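Unit 3: How a genre film gets stuck

A film in development has a script and perhaps a director, but no full budget. Palacios, our case for Tuesday, sat there for 12 years - through 3 studios and a change of title.

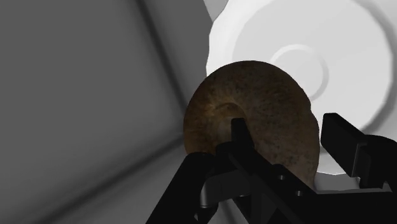

Fig. 3. Coiled shell, computer render.

Terms to know: option, turnaround, attachment. Read the Letent production notes, pages 18 to 26, and mark where the rights change hands. Bring your copy to class.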